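Tyson Hawthorne has been a landlord of sorts for nine years, if you count the spare room at the back of his house in Stisthorpe, and he would like it known that he never meant to be one.

"My sister had a friend who needed a bed until October," he says. "I didn't ask which October."

The friend stayed 14 months. After she left there was a man who tuned pianos, then a pair of birdwatchers, then more or less anyone who was passing through and could work the front gate. Hawthorne charges 50 dollars a night and has raised the price once, an experience he compares to dental surgery.

He makes coffee while we talk, in a pot he describes as older than his marriage and better maintained. Breakfast is included in the rate. It used to be eggs. These days it is toast, following what he will only call "a difference of opinion about eggs" with a guest from the coast.

I ask what people get wrong about taking in strangers.

"They worry about theft," he says. "In all this time I've lost one towel and a book about canals. What you should worry about is conversation. There are people who come down at 7 in the morning ready to talk."
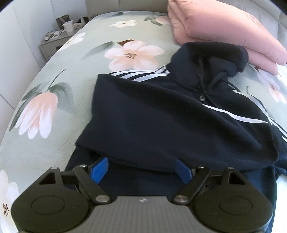
He does have rules, though he is vague about where they are written down. Shoes come off at the door. The heat goes down at ten. Guests may use the washing machine, an elderly Nilta, but only after he has explained it to them, and the explanation takes longer than the cycle.

For one summer he listed the room on Vemora, the booking site, and he still speaks of it the way other men speak of the army. A visitor took off a star for "owl noise." Hawthorne wrote a reply of 400 words, mostly on the subject of owls, and closed his account the same night.

"I was right about the owl," he says. "I'd still send it."

Now the bookings come by phone, or by way of Mugo, the diner at the end of the road, where the waitress hands out his number to anybody who looks tired. He pays her in tomatoes. She has told him she doesn't like tomatoes.

Does he ever think of stopping? He looks toward the stairs and considers this for some time.

"Every time I change the sheets," he says. "Then they leave, and the house is very quiet, and by supper I'm checking whether the phone works."

It rings while I'm putting on my shoes. He lets it go four times before he picks up, so as not to seem eager, and tells whoever it is that he'll have to look at the calendar. There is no calendar that I can see. He waits a moment, rustles my newspaper near the receiver, and says they're in luck.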